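Ticket: Gripper spares and second unit, Kimell kitchen cell
Status: Open – waiting on quote
Opened by: Bonifacio Arrieta

Hi Gyula, and thank you for being so patient with me over the phone on Tuesday! I promised to put our wish list in writing, so here goes. We'd like 2 spare sets of fingertip pads for the gripper we have now, and a price on a second complete gripper so the Fasesholm site can stop borrowing ours (they're lovely people, but the shipping is eating me alive).

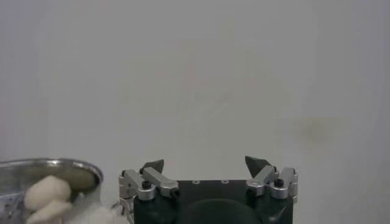

The budget for spares is $300 and I have nearly all of it left. The second gripper would come out of next year's money, so please quote it on its own line or our purchasing folks will send the whole thing back to me.

Reply from Gyula Hajdu, Gerkora parts desk:
Happy to help, Bonifacio. Pads are $50 a set and we have them on the shelf. For the full gripper I need to know which wrist mount Fasesholm uses – could you send me the part number?

Bonifacio Arrieta:
Wonderful, please go ahead with the pads. I've asked Wong for the mount number and will add it to this ticket when it comes.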